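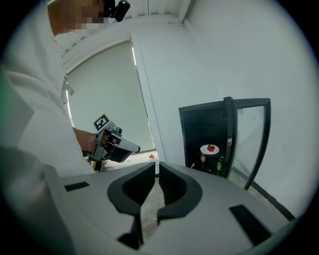 Last changed: Saturday, 4:40 pm, by TS

Notebook, leadership survey, wave two

Big day! The second batch from Fletia came in overnight and we now have 91 usable team forms, which is finally enough to look at the shop-floor leads separately from the department heads. I was going to wait for Urmas but couldn't help myself and ran the first pass before lunch.

What I wanted to know: do people who get a new team lead from inside the company rate "I can bring up a problem early" higher than people whose lead was hired from outside? Our guess in July was yes, by a lot. So far it's yes, by a little, and only in the first few months. After that the two lines sit almost on top of each other. I love this. It means the old hands may be starting with borrowed trust and the newcomers catch up (or the old hands spend it, can't tell yet).

Gonon looks different. Their outside hires start higher and stay there. Tarek's note to self: check whether Gonon lets the team meet candidates before the offer. I have a vague memory of their HR person saying so on the phone, but it isn't in my call notes.

Cleaning log:
- dropped the forms where every answer was the same number
- two teams at Fletia share a lead, coded as one for now, Urmas please say if you disagree
- "years in role" had months typed in it for some of the Tô site, fixed by hand, old column kept as yrs_raw
- free-text comments not touched

Ran the resampling with 1000 draws, then again with 2000 to see if the edges of the interval moved. They hardly did, so 1000 is fine for the everyday runs and saves me staring at the screen.

Urmas Lūse called around three. He thinks the early gap could be team size and nothing else, and wants it split at small and large. Fair point, and easy to do. He also wants the word "trust" out of the draft until we've shown the four items hang together. Also fair, less fun.

Flelamero have said yes to up to 30 interviews with leads in their first year!! Need a guide by next week. Questions I'd like in there: who did you ask for help first, what did you stop doing when you got the job, when did the team first tell you that you were wrong.

To do
split by team size
reliability for the four items
email Gonon about hiring steps
interview guide, rough version to Urmas
back up the raw files, the drive is nearly full again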